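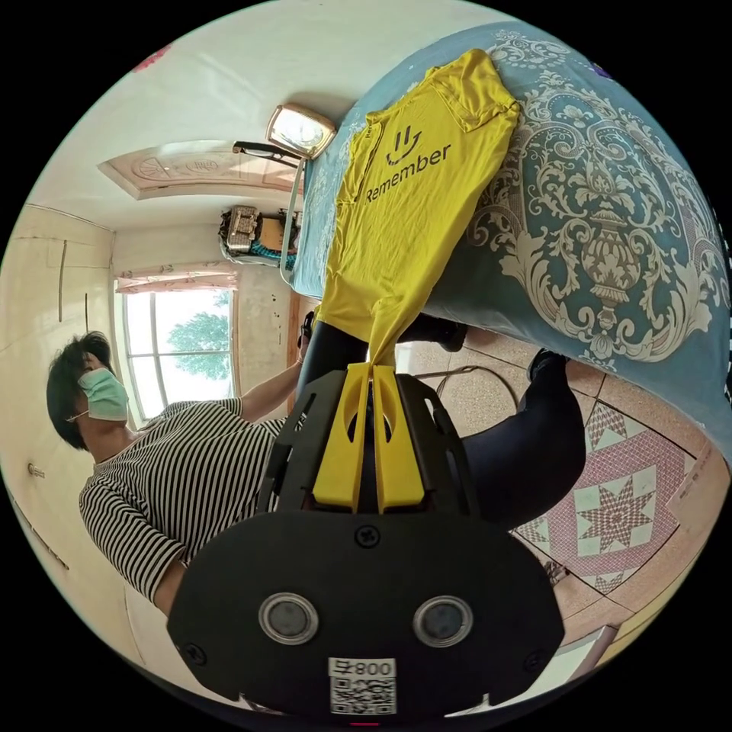
4. Starting the walking tour

Your Retik audio guide has been charged, paired and hung around your neck (sections 1 to 3). You are now ready to be told things about old stones.

4.1 Stand at the east gate of the Baltatis ruins, next to the ticket booth. The guide will not start anywhere else. People have tried the parking lot, the café and one very determined hotel balcony.

4.2 Press and hold the round button until you hear two beeps. One beep means the guide is on but has not found a satellite. Three beeps means you have selected the children's tour, which is shorter and has a goat in it.

4.3 Choose your language with the side wheel. The wheel turns both ways and has strong feelings about Portuguese, so check the display before you let go.

4.4 Walk to stop 1, the lower theater. Narration begins when you cross the drainage channel.

Note: The theater seated over 400 people in its good years. You will be asked to imagine them. Fifteen seconds of silence are provided for this, and the guide has not broken.

4.5 Climb to the upper row by the left-hand stair. The right-hand stair is original, and feels like it.

CAUTION: The marble is slippery after rain and only slightly less slippery before it. Take the earpiece out while climbing. The chapter on the chorus will wait for you.

4.6 At the top, press the button once for the acoustics demonstration. A recorded coin drops on a recorded stage. If you would like to drop a real one, please do it when the school groups have gone.

4.7 Continue along the wall to stop 6, the Lobo cistern. There is no signal inside. The guide stores this chapter in advance and plays it when you duck under the lintel.

CAUTION: Do duck under the lintel.

4.8 The full tour has 11 stops and ends at the Disow gate, at the bottom of the hill. To skip a stop, press the button twice. To go back, walk back.

4.9 Return the guide to the rack at the exit. The deposit is 100 in local currency, refunded in coins by a machine that takes its time.

Troubleshooting

The narrator repeats himself. Move a few steps away from the column. If he still repeats himself, you are at stop 9, where the script does that.

The guide says I am in the sea. Switch it off, wait until the light goes out and begin again at 4.2.

No sound in one ear. Replace the foam cover. Spares are in the lid of the case.

The east gate is closed. From October the site opens through the Disow gate only. Set the tour to Reverse in the menu and read this section from the bottom up, with the exception of the cautions.

Text and route checked on foot by Berkay Keskin, 14 Aug 2024.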